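Collecting your first batch of gripper demos at home

Last updated: April
14 comments · 37 shares

So you've got a pair of hand-held grippers and you want to teach a learning system to tidy up small things. Brilliant! This is my favourite part of the whole job, and you can do it at an ordinary table. I've just finished a set called Nesbridge (458 good takes, 2 grippers, one very sore thumb) and these are the steps I'd give anyone starting out.

1. Pick one task and write it as one sentence. Mine was "put each stick upright in the box". If you need an "and then" in the middle, split it into two tasks.

2. Do a few practice runs without recording. Your hands have to learn to be slow and tidy first. Squeeze, pause for a breath, lift.

3. Start each take with the jaws open and clear of everything, and finish the same way. It makes trimming so much easier later on.

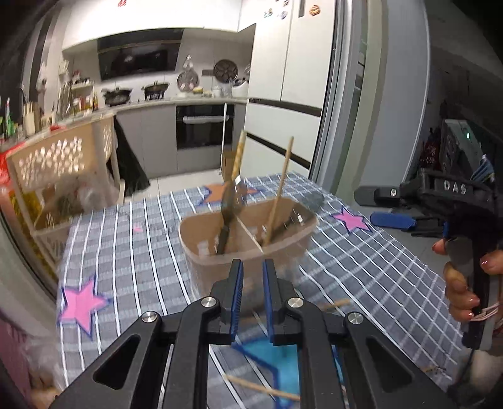 4. Change the layout between takes. A model that has only met one starting position will happily reach for that same spot for ever, so move things more than feels needed. Shift the box, turn it round, swap sides. Thin wooden sticks are lovely for this because you can stand a couple up in a divided container and leave others lying on the cloth at different angles, and every take gives you a new reach. A busy cloth is fine too — I like stars and stripes under the work, and I change the cloth every so often so the model doesn't lean on the pattern.

5. Keep your fumbles in a separate folder. A dropped stick that you calmly pick up again is a really useful example of recovery. A take where you stopped to answer the door is not, so bin that one.

6. Name takes as you go: place, task, number. My folders say things like firthorpe_sticks_494, and I can find anything in seconds.

7. Watch a handful back before you pack up. Look for jaws that leave the view, long waits at the start, and takes that end too early. Fixing a bad habit after ten takes is easy — after four hundred it hurts!

Next I'm doing the same task with spoons, which roll about far more. The Drurnine page has my notes on trimming and syncing the two sides.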